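Workshop tips picked up at the Bevadix open day

Print this page | E-mail this page

Bevadix opened its shop floor in December and ran a sorting demonstration with a robot arm. Most of what the staff said about setting up the arm's work area applies to a home bench too.

Bolt the work surface down first. The crew at Bevadix check their bolts every morning before anything moves. A bench that creeps will spoil a long cut the same way.

Use a table with a grid of holes if you can get one. Stops and clamps go back to the same spot each time. I drilled mine at 25 mm spacing — 408 holes, one long evening.

Put a plain wood board over the metal. Small parts show up well against pale maple, and a dropped chisel does less harm. Wipe it with a damp cloth and let it dry standing on edge.

Leave the front half of the board clear. Wen-hsiung Siu, who ran the demonstration, works from the back forward and keeps the near side for whatever is being set down next.

Round the edges of small printed parts. A few strokes with 200 grit paper will do.

Keep spare shapes together in a shallow tray, and label the tray on the short side.

Print | E-mail to a friend

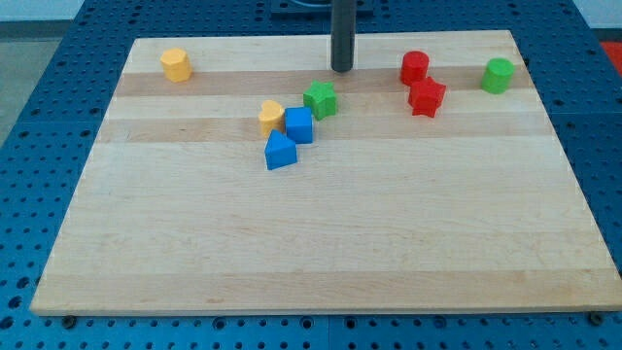

Réjean McIntyre writes that he tried the board over a steel bench and would add a strip of rubber mat at each end, as his slid whenever he leaned on it.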